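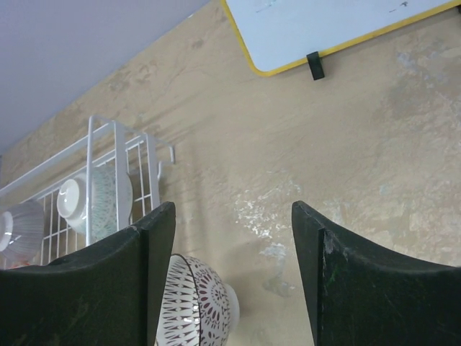 What does the fingertip inspection rule cover?
Any gripper pad that touches tableware or anything else people eat from. Check before each shift, log it, swap the pad if a cut or a loose edge shows.

Search products... Go

Home Grippers Pads & Fingers Standards Support

Zunmont Lesby Finger Set -- dark, curved, sold in pairs

Made for dish handling cells. Ships with the practice sheet, please read it before mounting. Short version:

Set grip force on your heaviest bowl, then test on the thinnest. Never the other way round.

Glazed ware -- flat inner faces only, no hard inserts.

Light scuffs OK. Cuts not OK.

Keep hands out while the arm is live. Teach mode too, poeple forget.

Retire pads at 3000 cycles or sooner. Wipe down every 15 minutes in wet work. 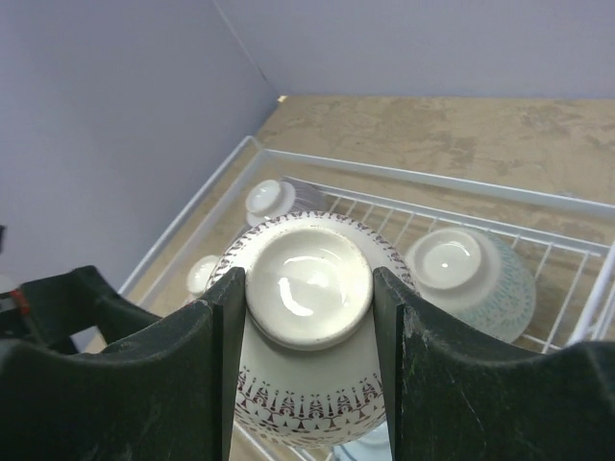

Fingers closed on a patterned bowl, foot up, over a white wire rack.

Practice sheet written by Chang-ho Shin, checked by Gun-woo Seo. Revised December. Your own site risk assesment still comes first, the sheet doesnt replace it.

Part no. 428. Spare pads in packs of 5.

Related items
Brornum Pad Wipe Kit
Wi Force Gauge, handheld
Zunmont Shift Log, pad of forms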